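Small Parts, Big Table

The hardware drawer is where most home workshops go wrong. It starts out fine, with a few boxes of screws in a row. Then a bag splits, a leftover washer gets tossed in with the nails, and a year later the only way to find a split ring is to tip the whole thing out on the floor.

Clulden, a mail-order hardware supplier in Mivgate, has been dealing with that problem on a larger scale. The company sells rings, washers, clips and hooks in small quantities, and a good share of what it ships out comes back mixed. Last August it took in 2,614 loose pieces from returned orders. All of them had to be sorted by hand before they could go back on a shelf.

The sorting guide it wrote for its own staff is now printed on a card and sent out with larger orders. Most of the advice is about the table.

Clear it first, the card says. A small ring disappears next to a coffee mug or a stack of mail. A pale, plain surface is best for dark steel, and many people find it works well enough for bright metal too, as long as the light comes from the side. Wood with a strong grain is harder on the eyes. So is anything patterned.

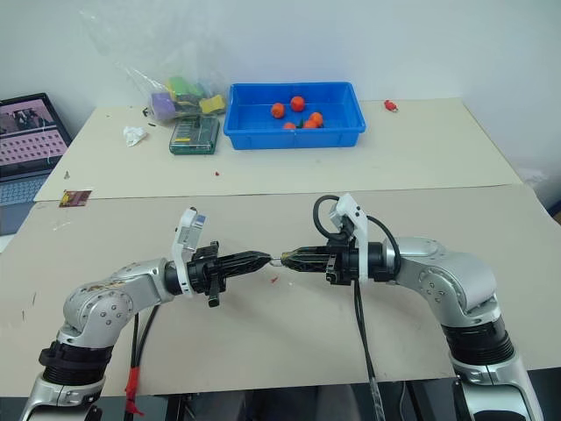

Next comes the question of where things go. Clulden suggests one open bin at the back of the table, within reach but out of the working area. Everything that has been checked goes in there until the end of the session. Sorting into 10 little cups from the start sounds efficient, but it means stopping to decide with every piece. A first pass with one bin goes faster, and the fine sorting can be done later with a smaller pile.

Rings get their own section on the card. They tangle, they roll, and two of them stacked together can pass for a single thick one. The advice is to pick each one up by the edge and turn it before putting it down. A gap in the metal means a split ring. No gap, and it goes with the solid ones.

Storage is a matter of taste. Honine makes a wall rack with 37 clear drawers, and it suits people who use the same sizes every week. For everyone else, Mosoti's flat tins stack neatly and cost less – though the lids are stiff and the labels have to be bought separately.

Clulden's card ends with a note on sweeping up. Run a magnet over the floor before the broom comes out, and check your shoes.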